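15th November, Cudside house, wiping tasks

Good day today! 42 usable episodes by the time we packed up, and only 8 thrown out, mostly false starts where the recording began before the wearer had the cloth in hand. Best ratio since we moved off tabletops and started walking the head camera through real rooms.

Bernadette rewrote the prompt cards last night and it shows. The old ones said "clean the door handle" and we got the same lazy swipe along the front every time. The new ones only say which object and which cloth, then leave the person alone. People clean a handle in wonderfully different ways if you let them. Didier Coste goes end to end in one long pull. Bernadette does small circles and keeps refolding the cloth. I love having both in the set, and I'd like more wearers before we freeze anything for Zunent.

Things to keep doing:
Chin down a little before starting. If you stand naturally the hands sit at the very bottom of the picture and half of them go missing.
Say the object name out loud, then wait 3 seconds before touching it. The segmenter likes the pause.
No coaching mid-episode (me, mostly).

Lever handles are turning out to be much richer than the round knobs we did at Hervieu. There's a front, an underside, a neck and a backplate, and one hand nearly always ends up steadying while the other rubs. That two-handed part is what the policy has been worst at. It treats the second hand as noise and parks it.

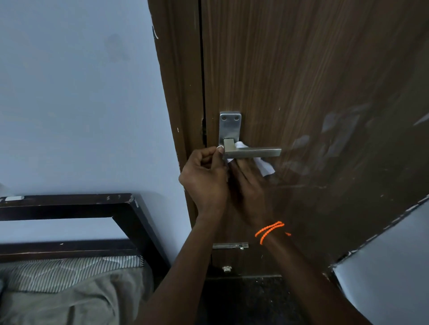 So for labels I want a separate tag for the holding hand, with its own start and end, even when it only pinches for a moment. Hands overlapping should be kept, never trimmed. Same for cloth behind the bar: mark contact as "hidden" and move on, don't guess at it frame by frame. Didier thinks the Rilel annotation tool can carry a third contact state without breaking the old files. He's going to try it on a copy first — please nobody touch the January set until he says so.

One worry. Brushed steel against brown wood is easy on the hand tracker, and a white cloth is easier still. We need dull cloths and painted handles too or we'll fool ourselves with the numbers.

Tomorrow: charge both packs tonight, bring the gray cloths, ask Bernadette for the window latch cards. Still owe Didier the list of rejected clips.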